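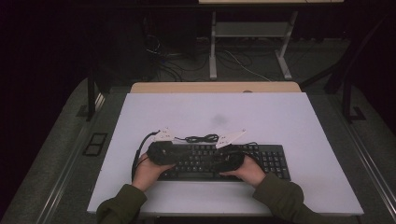

Clavier noir sur le plateau blanc, pavé numérique à droite.

17 avr. 2024 - poste clavier, table Murkomora

Repris le rangement du poste laissé en plan depuis février. Clavier à plat sur le plateau blanc, presque parallèle au bord. Câble fin à démêler, prévoir une attache. Étiquette d'inventaire à refaire : 2065 et non 1192. Trace grise sur le plateau, essayer le produit Steretti.

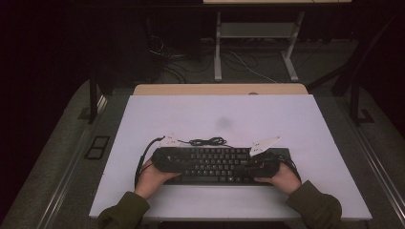
Les deux mains aux extrémités du clavier, câble emmêlé derrière.

Reste à faire : commander 4 attaches chez Overgaard, revoir le passe-câble.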